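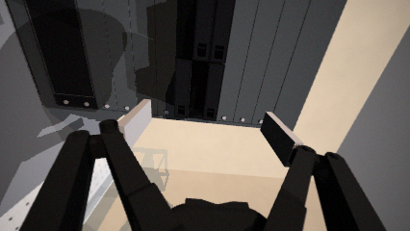
4 min read

My mum keeps asking me when she can have a robot to do the ironing. She's been asking since I was at school, and I've been saying "soon" for so long that I've started to feel a bit of a fraud. So when Quentin Renaud invited me up to Trukthorpe on a Friday to watch a gripper learn to slot narrow modules in and out of a rack, all inside a computer, I went along with her question in my pocket.

I should say where I stand. I like robots! I've worked next to them for most of my life, first on the packing line at Hemden and then in the stores at Bangera, and I've seen arms stack boxes all night without a grumble. But those boxes were all the same size, and they all turned up in the same place. The day somebody changed the tape supplier and the lids sat a bit proud, we had three people standing at the end of the belt doing it by hand until teatime.

That's my trouble with the whole "can they do chores yet" question. A chore is mostly the lids sitting a bit proud. Take the slotting job, which sounds like nothing at all. You pick up a thin thing and push it into a thin gap. My nephew could do it (he's posted toast into worse places). But when you do it yourself you're feeling your way the whole time, you tip it a touch, you back off when it catches, you give it that little wiggle. Tharun Ramasamy, who looks after the practice runs, told me they'd done 979 of them that week and he was happy with 77. I laughed, and then I felt rotten, because he was so pleased about the 77.

And fair enough, he should be. The week before it was 4. If my driving had improved at that rate I'd have passed a good deal sooner than I did.

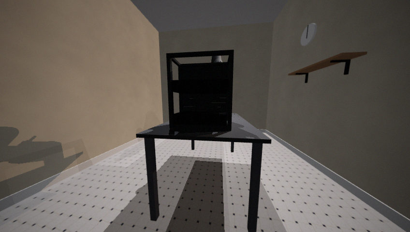 What I can't get past is how tidy the practice world is. My own kitchen has a bag for life hanging off every handle, a drawer that only opens if you lift it, and a cat. The floor is never the same floor two days running. I asked Quentin whether they put any of that in, and he said they shift things about and change the light and so on, and that clutter comes later. I believe him. I've also been hearing "clutter comes later" in one form or another since I started at Hemden, and I'd like to know when later is.

Annapurna D'Souza, who used to be my supervisor and now buys machines for Zuswood, thinks I'm being a grump about it. Her view is that shops and workshops will get there well before houses do, because you can tidy a workshop to suit the machine and people are paid to keep it that way. She's put in more than one arm on exactly that basis and she says they earn their keep. You mark out the bench, you decide where the parts go, you stick to it. Try telling a family of five that the mugs go there and only there!

I think she's right about the order of things. Where we fall out is on what counts as doing the job. If a machine unloads the parts tray but I have to lay the tray out first and then go round after it picking up what it missed, I've still got a job, only now it's a more annoying one. At Bangera we worked out one slow afternoon in March that the new arm had saved us the lifting and given us nearly all of it back in walking. I'd still keep it, mind. My back would vote for it every time. But let's be straight with people about what they're getting.
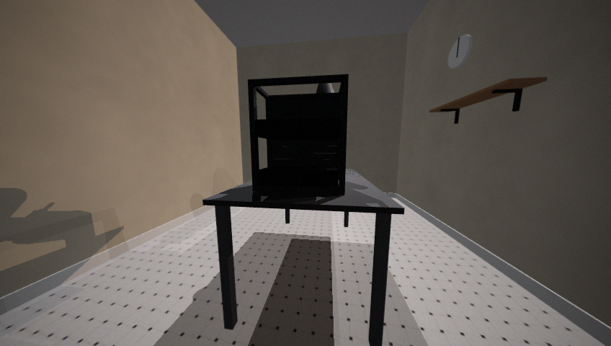 Word count: 792

So, drawers. I asked everybody the same thing over lunch, which chore they'd hand over first if they could, and Tin-yau Choi said putting things away in drawers. Washing up we've sort of cracked, he said, there's a box for that, but the box still needs somebody to empty it. I thought that was a very good answer. Putting away means knowing where things live, opening whatever it is they live in, and finding room when there isn't any. I'm not brilliant at it myself.

I'd say give it a good while yet for the house. On the shop floor, with a patient crew and a well-marked bench, there are jobs I'd hand over tomorrow, and slotting modules might be one of them before long. I rang Mum on the train home and told her all this. She listened very nicely and then asked if it did collars.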